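Switching the house to a heat pump, one year in

Sun 7 June

Our old gas furnace came out a year ago this week, and a few people have asked whether the bills really went down. I kept the statements, so I can answer.

The house is a story and a half in Welwood, with decent attic insulation and poor walls. We got three quotes. The first company wanted to put in a unit far bigger than we needed. The second never sent anything in writing. We went with Preltetti, who measured the rooms and looked at the windows before giving a number.

The install took two days. The outdoor unit sits on the north side, on a pad, and I can hear it from the back steps but not from the bedroom. They reused most of the ductwork and replaced one return that was too small. The breaker panel had room, so we avoided that expense.

Over the full year we spent $400 less on gas and electricity combined than the year before. Most of that came in spring and fall. In the coldest stretch of January the backup heat ran a lot and we saved close to nothing. July was a little cheaper than it used to be with the old window units.

I set the thermostat to 66 in winter and leave it alone. With the furnace I used to drop it at night, and the installer told me to stop doing that. The air coming out of the vents is not as warm as furnace air, which took some getting used to. We wear socks and keep a blanket within reach.
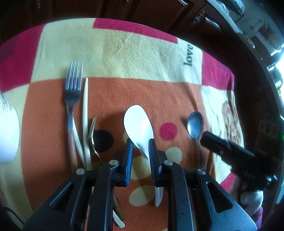

The fleece, orange panel up. It says "love" on one of the cream parts.

The one real problem was the thermostat. The Flututero that came with the system kept calling for backup heat when it was 40 degrees outside. It took me 11 days to notice, and I only did because the utility sends a daily usage email. The fix was a setting buried in the installer menu. Preltetti changed it over the phone and did not charge us.

Filters are the other thing. I check ours every month and change it when it looks gray. When I let one go too long the airflow in the upstairs room dropped enough to feel.

Still on the list is the wall insulation. Dağdelen does dense-pack cellulose around here and they are coming to look at the north and west walls in July. Their estimate for the inspection is $91, taken off the price if we go ahead. I also need to seal the rim joist in the basement, and I have the foam for that already.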